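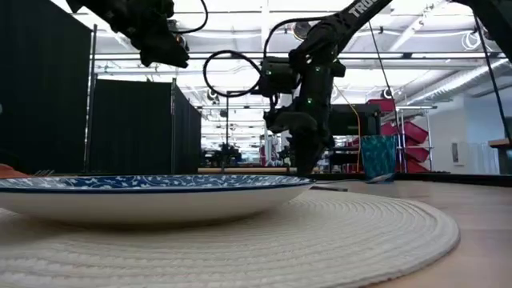

ferntreegal_stinorcombe

Rang my insurer to ask a question, now it's on my record as a claim?

Hi all, long-time reader, don't post much, but I'm properly cranky about this and my sister has asked me to stop ringing her about it.

I've had home and contents with Prilteck for years. Never claimed on it, not once. Back in June the flexi hose under the laundry trough let go while I was at work and I came home to water through the laundry and a bit of the hall. I mopped up, turned the tap off at the wall, and rang Prilteck that night purely to ask whether it was the sort of thing that would be covered and what my excess was. The bloke was lovely. He told me the excess was $400, I said righto, I'll get a quote and think about it, and that was the end of the call (or so I thought!).

The plumber came on the Saturday and the whole thing, new hose and a new tap and having a look at the other ones while he was under there, cost me $278. The lino dried out and the skirting board has a slight wave in it that I've decided I can live with. So obviously I didn't claim. Why would I, the excess was more than the bill.

Renewal turned up last week and the premium has gone up by $460 for the year. I nearly fell over. I know everything's going up, and I was expecting something, but that's a big jump for a brick house on a hill. So I rang, sat on hold through the same song I don't know how many times, and the woman I finally got said part of it is the general increase and part of it is that I've lost a step on my no claim bonus due to "the water event". I said I didn't make a claim. She said there's a claim number. I said well I didn't ask for one! She said it was lodged when I reported the damage, and it was closed with nothing paid, but it still shows.

So what I want to know is:

Can they really count a phone call as a claim when they paid me nothing?

If I go somewhere else, do I have to tell the new mob I made a claim? I did an online quote with Delorme and it asks if I've had "any claims or incidents in the last five years", and I don't know what to tick. I left it open on the laptop and walked off.

And is there any point complaining or do I just cop it? The renewal is due soon and I don't want to be sitting there with no cover.

Contents is with them too, if that matters. Thanks in advance, sorry for the essay.

gumboots_and_gravy

Ugh, same thing happened to me with a fence. They're all as bad as each other. I'd just switch and tick no, you didn't get any money so it's not a claim. Life's too short.

oldclaimsdesk

Please don't tick no on the strength of the post above mine. I did claims for a good long while (not at Prilteck, and I've been out of it a few years, so take the detail with some salt) and the wording of that Delorme form is the thing to look at. It says claims OR incidents. A burst hose that put water through two rooms is an incident whether you got paid or you didn't. If you tick no and then have a real loss in a couple of years, someone will go looking, they'll find it, and you'll be arguing about that while your kitchen has no ceiling. Tick yes, and where it lets you put the amount, put nil paid. If the form won't take nil, ring them and get a person to enter it, and ask for their notes in writing. You might be pleasantly surprised by the price.

On the phone call itself. What very often happens is that the system the phone staff use can't record much of anything about damage without opening a claim. You say "I've had a leak", they start typing, and there's your claim number. The better ones will stop you and ask if you want to lodge or you're only enquiring. It sounds like yours didn't, or did it so quickly you missed it. I'm not having a go, I've heard plenty of those calls and they rattle through it.

Where I think you've got a decent case is the bonus. Get out your policy booklet (the long one, not the schedule with your name on it) and find the bit on the no claim bonus. Some say you lose a step when a claim is paid. Some say when a claim is made. If yours says paid, they've made a mistake and you should get that step back. If it says made, you're arguing that you never made one, and that's when you want the recording of the call. You can ask for it. They may need to dig it up, so ask early.

What I'd do, more or less in this order:

Ring and say the words "I want to make a complaint", because "I'm not happy" gets you a sympathetic noise and no reference number. Ask for the June record to be changed from a claim to an enquiry, or withdrawn, and ask for the bonus to be put back.

Follow it up with an email the same day, short, with the plumber's invoice attached. The $278 is your best friend in this. Anyone reading it can see that a person with a $400 excess had no reason to lodge.

They should give you a written answer inside 30 days. If the answer is no, or you don't get one, you can go on to the ombudsman, it costs you nothing, and the letter they send has to tell you how.

Don't let the policy lapse in the meantime. Pay the renewal, by the month if they let you, and check what they charge if you cancel partway through. If you win they can adjust it, and if you move you'll get the unused part back, less any fee.

Also ask them to split the $460 for you. They may not give you an exact breakdown but they can usually tell you what the premium would be with the bonus restored. I'd want to know that before spending my afternoons on it – if most of the rise is the general increase then the bonus fight only gets you a bit back, and shopping around will do you more good.

ferntreegal_stinorcombe

Thank you!! Found the booklet (in the drawer with the takeaway menus) and it says "if we pay a claim". Pay! I've read it out to the dog. Complaint's in, I've got a reference number, and I've sent the invoice off. Will go back to the Delorme form tonight and tick yes with nil paid.

pamitz_road_pete

Worth checking your contents bonus as well, mine were linked and both dropped. Different insurer though.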